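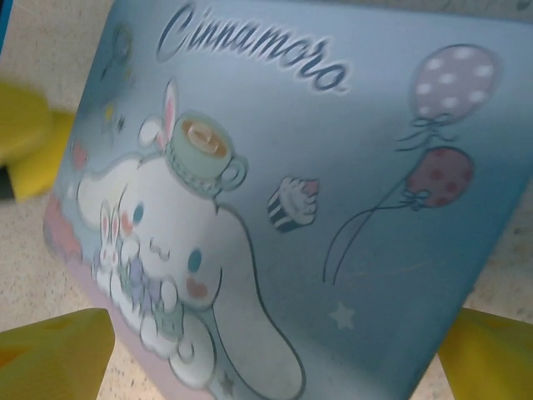

Demonstration gathering is the part of robot learning in which people perform a task many times over so that a learning system has examples to copy. Each run, called an episode, pairs camera views with a record of how the gripper moved.

Wrist cameras

A camera mounted close to the fingers sees what matters most at the moment of contact: the fingertips, the object between them and a little of the counter behind. It's a wonderfully direct view, and a single episode can teach a lot about how a flat, thin object tilts as it is held. The price is that anything very near the lens tends to blur.

The Reltside collection

One lively small effort is the Reltside collection, begun by the Cadis workshop in Prilthorpe. It covers 40 household tasks and 425 objects, with a happy bias toward printed and patterned things. Character goods are a favorite. A Cinnamoroll design with balloons and a cupcake gives the system far more to look at than a plain gray block, and it's a lot more fun to work with!

Operators record 90 episodes per task. Failed grasps are kept and labeled, and many of them are used to train recovery moves. Kuo, the labeling program written for the project, marks the start and end of each grasp and lets a second person correct the times.

See also: Imitation learning; Teleoperation; Grasp planning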